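Who Did It in Katmont? My Project on Clues in a Village Mystery
Roxana Mocanu

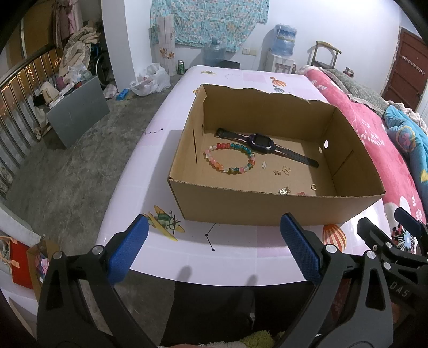 So what makes a clue fair in a detective story?
The reader has to meet it before the detective explains it, even if it's tucked into a dull bit about the weather or somebody's lunch.

I tested that on The Udau Letters, a village whodunnit set in a place called Katmont, with Inspector Shukla in charge (I love her, she's so rude!). My copy has 588 pages in large print, so I read it on the bus for most of January. First time through I just enjoyed it. Second time I wrote down every clue, plus the page where Shukla uses it.

The best one is the stopped clock at the Desbridge ferry office. You read about it in chapter two, when the clerk is moaning about repairs, and then it doesn't matter for ages. I completely forgot it! The worst is the second will. Shukla pulls it out of her coat in the last chapter and we never even knew she'd been to the solicitor, which I think is cheating.

My tutor asked for 3000 words and my first draft came to nearly 4000, mostly because I kept retelling the plot. I cut 900 words about the vicar, who is great fun but has no clues at all. If I did it again I'd read a second book by the same author and see if the wills are always that bad.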